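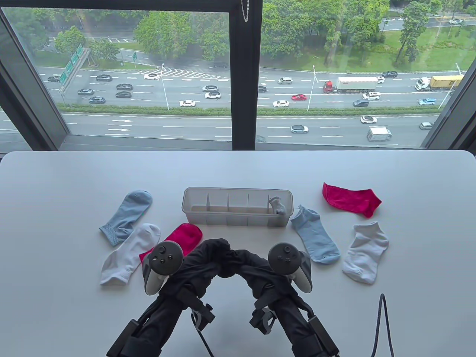 20 February 2022

I slept badly again and woke before the alarm. The trucks were already going on the highway, and I lay there and practised my sentence for the citizenship interview. "I have lived at three addresses." My teacher says I must not say "on three addresses", but in my head it is always "on", as if I lived on the roof.

After breakfast I finally sat down with the letters. My mother kept them in a biscuit tin, and when my brother sent the tin I was afraid to open it for many weeks. Most of them are from my grandfather, Svyatoslav Dovhaniuk, from the time when he worked at the cannery. His handwriting is small and leans backwards. I want to translate them into English for my daughter, who can speak our language but reads it slowly, like somebody walking on ice.

Today I did only one letter and it took me the whole morning. He writes that he paid 423 for a winter coat and is ashamed of it. I don't know if this was a lot of money. He also writes a word for the colour of the coat which I have not heard since I was a child. It is between brown and grey, the colour of a field after the harvest. I wrote "brown" and then I crossed it out.
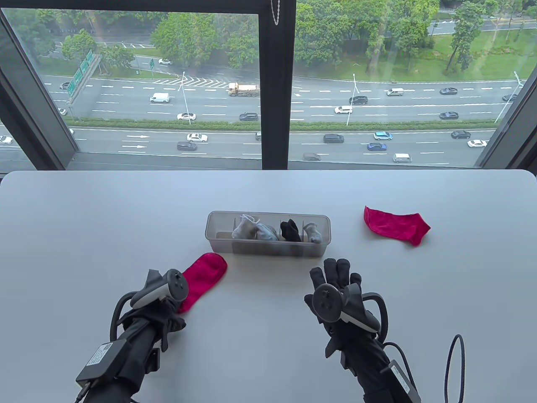 In the afternoon I went on with the dictionary, the heavy one with 734 pages, and the word is not there either. I telephoned my brother. He laughed and said to leave it in the original and let her ask me about it. Maybe he is right. She likes to ask.

He told me also that the neighbour's plum tree has fallen on our old fence. I was sadder about this than I expected to be. We used to sit under that tree and throw the stones at the shed.

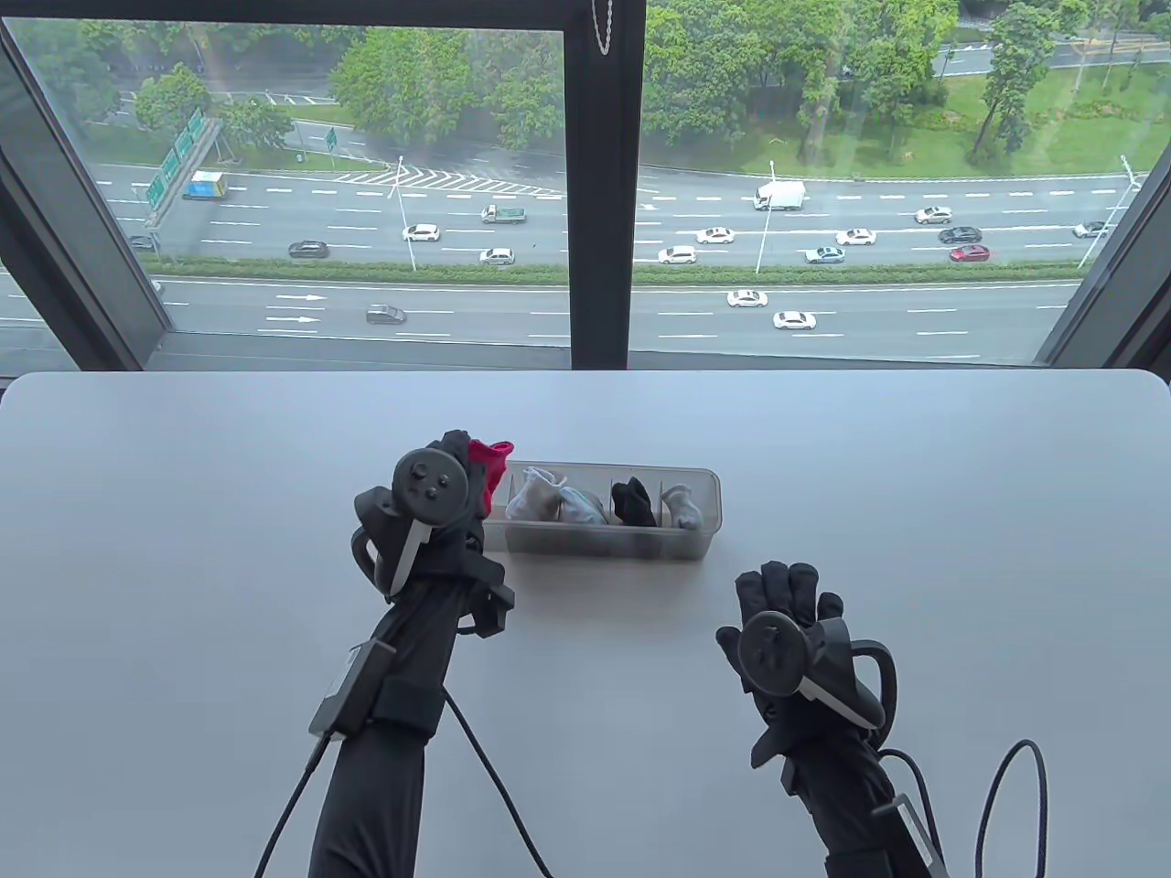 The highway from the big window, with socks and their tray on the table.

For supper I made soup with dill. The shop had no sour cream, so I used yoghurt and it went into little lumps. My daughter ate two bowls and was polite about it. Later I read her the letter aloud, first his version and then mine. She said that in English he sounds like a bank manager. I will try again tomorrow with shorter words.

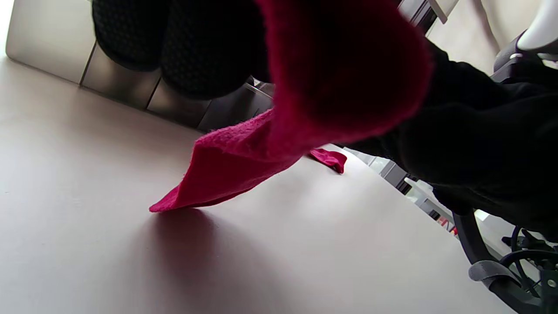 Magenta-red cloth, close up.

There are still nine letters in the tin. In the next one I can already see the word "June" and my mother's name. I have put it on top.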